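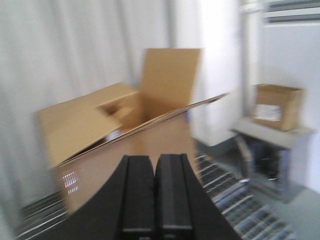 Our sign-up form for the Uststead silent march has stopped sending out confirmation emails to a fair chunk of the people who fill it in, and I've spent two evenings on it and would love some help please! We use Bíró for the form and Istamitz for the actual emails, and the two are joined up by whatever the person before me set up (I've inherited all this, so bear with me). We've had 133 sign-ups so far and 45 of those people haven't had the email with the meeting point and the "please keep it peaceful, here's what to do if you feel unsafe" sheet. I know the number because I went through the list with a ruler and a pen. The paper copies of the sheet are going in the big plain cardboard box, the one with its flaps all over the place and the back one sticking nearly straight up, so at least there's a fallback on the day. But I'd much prefer that people had read it before they got off the bus.

What should happen: you put your name and email in, tick the box to say you've read the pledge, press the button, and the email turns up a minute or two later.

What does happen: you press the button, you get the nice green thank you page, and then for some people nothing at all. No error. The name goes on the list as normal, so from our end it looks fine, and we only found out when folk started messaging the march page asking where to meet.

I've put my notes in order as I went along. Sorry they're a bit long, I'd sooner give you too much than too little.

7.10pm. Signed up myself with my own address. Email came straight away. Typical.

7.25pm. Signed up with my old address, the one I only use for shops. Nothing. Checked junk, checked it again, checked the other tabs it likes to hide things in. Nothing.

7.40pm. Looked at the 45 to see what they had in common. 34 of them are with the same email provider as my old address! So I thought right, that's it then, they've decided we're spam. Which did annoy me a bit, what with the inboxes full of every shouty thing going and then a quiet walk with candles gets the chop. But the others on the list are with all sorts, including a couple of work addresses, so it can't be the whole story. 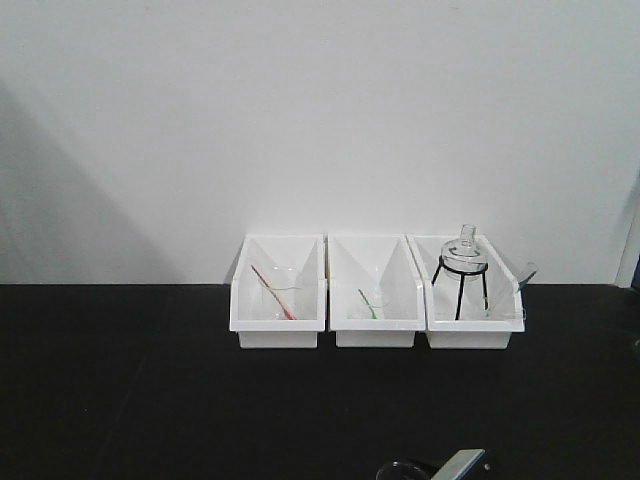 8.05pm. Went into the Istamitz settings. There's a page called Sending Domain with two green ticks and one grey circle. I don't know what the grey circle means and hovering over it only says "pending". Has it always been pending? I've no idea, I'd never looked at that page before tonight.

8.20pm. Sent a test email by hand from Istamitz to my old address. It arrived, but in junk. So that's different from before, when it didn't arrive anywhere. Not sure if that's better or worse.

8.30pm. Turned the pledge tick box off on a copy of the form to see if that was upsetting it. Made no difference. Turned it back on. (I do want that box on there. After what went on at the Cusbridge march, where all the papers wanted to talk about was a smashed bus shelter and hardly a line about why people had come out, we agreed everybody who signs up for ours would see the pledge first.)

8.50pm. Tried on my phone in case it was a laptop thing. My address worked, old address didn't. So it's not the laptop.

9.15pm. Found the log in Bíró! It's under Activity and then a tiny arrow. Most lines say "handed over" but a handful say "timed out after 38 seconds". I matched those up by the time on them and they're all people from the 45 who AREN'T with that one provider. So I think I've got two separate problems that happened to turn up together, and I've been chasing them as one.

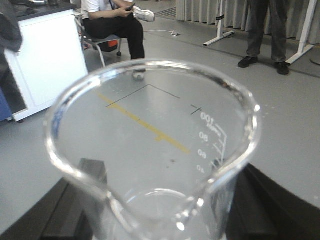

9.30pm. Had a cup of tea and wrote it down properly. Problem one, a big provider is throwing our emails away, or hiding them, and it may be to do with the grey circle. Problem two, now and then Bíró tries to pass somebody over to Istamitz, waits, gives up and doesn't try again. All the timed out ones are from the evening we shared the link on the march page, when everyone piled in at once. There haven't been any since, that I can find.

9.45pm. Looked for a "try again" button next to the timed out lines. There isn't one, or I can't see it. There's an Export button, which I've used, so I do have a file with everyone's details safe.

Things I haven't done, before you ask: I haven't deleted anything, I haven't changed any passwords, and I haven't touched the bit that says DNS. There's a page of instructions for it and I got as far as the second line and shut it again.

What I'd like to know is:

Can you see from your side whether the grey circle is what's upsetting that provider? And if it is, can you tell me in very plain words what to paste and where?

Is there a way to send the email again to just the people who missed it? I don't want to send it to all 133, partly as some of them have already had it twice from me testing things, and I think one more might finish them off.

And can Bíró be told to have another go when it times out? We'll be putting the link up again a few days before the march and I'd expect the same rush. 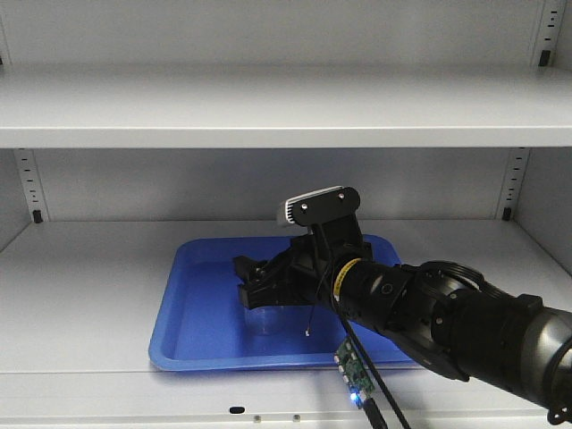

Update, next morning, 8.10am. I've had the first reply, thank you, that was quick! You were right about the grey circle — there's a record missing that the old volunteer's notes say was "to do". I've pasted it in where you said, very slowly, with the page of instructions propped up beside me. It says it could take until this evening to show up.

Update, 12.40pm. The circle's gone green. Signed up with the old address again and the email came, proper inbox and everything. I did a little cheer. So problem one looks sorted, though I'll keep an eye on it.

Update, 6.30pm. For the people who missed out, I used the filter you described (Not Sent, then Select All, then untick the test ones) and sent them the meeting point and the sheet. Two have bounced, and both of those have a typo in the address that I can see with my own eyes, so I've put the right spelling in and sent them again. A few have written back already to say they'll be there, and one wanted to know if she could bring a dog. I've said yes if it's all right with crowds.

Still open: the timing out. You said there's a retry setting but it's only on the newer version of the link between the two, and ours is the old one. I'm happy to switch but I don't want to do it this close to the march if there's any chance of losing the list. Could you let me know whether the names already on there come across by themselves, or do I have to load them in again from the export? If it's the second I'll leave it as it is for now and just check the log every evening after we share the link, and send any stragglers theirs by hand.

Please leave the ticket open till I've heard back on that one.

January
Logged by the march sign-up desk, Uststead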